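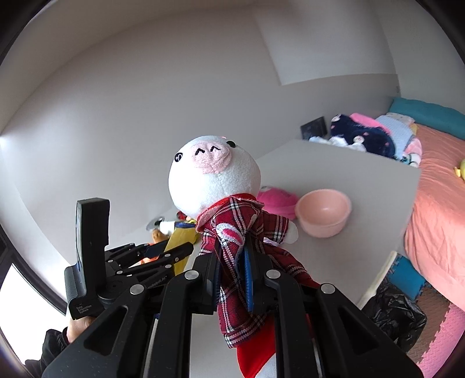
The pig in his plaid shirt.

I've started telling bedtime stories without a book, and I love it! My aunt Edith Zapata did this for us in Dudwood every January, when it was dark by dinner, and she never once knew her ending before she got there.

My rule is 15 minutes, lights low, and the kids pick the first line. Last night's was "the moon forgot its shoes" (what a gift!).

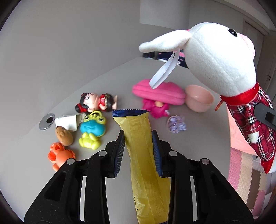

If you get stuck, let somebody in the story get hungry. Edith's people were always stopping for soup, and I still remember the soup better than the dragons.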